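FOR IMMEDIATE RELEASE

Elport Student Robotics Club Releases Training Set for Mogensen Manipulation Challenge

RUNDPORT, December 22, 2025 - The Elport Student Robotics Club has released the demonstration set it will use to train its entry in the Mogensen Manipulation Challenge, an intercollegiate competition scheduled for March. The set contains 3807 recorded demonstrations of two-handed tasks. It is available to all registered teams under the competition's data sharing rule.

The challenge requires a two-arm robot to locate, grasp and transfer small household objects without remote control. Teams may train on any data they have recorded themselves or obtained from another registered team. Scoring is based on completed transfers within a fixed time, with deductions for dropped objects and for contact between the arms.

Of the demonstrations in the release, 1461 cover the transfer task, in which an object passes from one gripper to the other before it is set down. The rest cover single-hand pickup, placement in an open container, and repositioning on a flat surface. Each demonstration includes video, gripper opening width, and the position and orientation of both grippers. Failed attempts are included in a separate folder and are labeled by type of failure.

The club's entry is named Vendent. It consists of 2 arms on a shared base and a control program written by club members. An earlier version of the program was trained on single-hand tasks only and could not complete a transfer. The current version uses one model for both arms and plans their motion together. Work on the grasp release step is still in progress, and the club expects to publish a second version of the program before the competition.

Teams that download the set should note that the gripper opening values are given in millimeters and the orientation values as quaternions. The time base is common to all files in a demonstration. A conversion script and a list of known errors are supplied with the data. Corrections may be submitted through the competition's team portal under release number 1857.
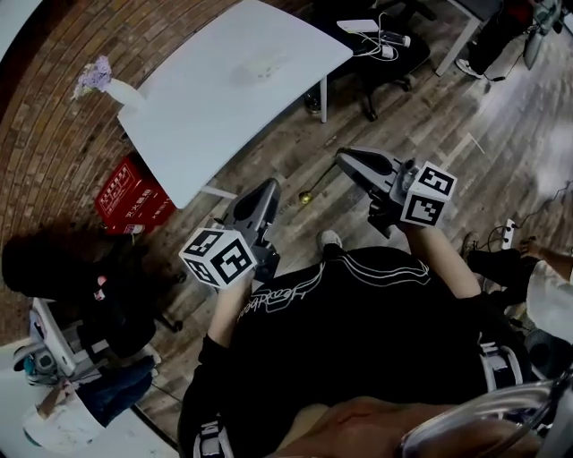
Position tracking is the part of the recording method that other teams have asked about most. Demonstrations are performed by a person holding a gripper in each hand, and no robot arm is needed at this stage. A white cube printed with black-and-white square markers is mounted on each gripper, so that its pose can be calculated from video. Small objects such as the yellow ball are set out at floor level for pickup trials. The recording guide included in the release covers marker printing, cube mounting and calibration.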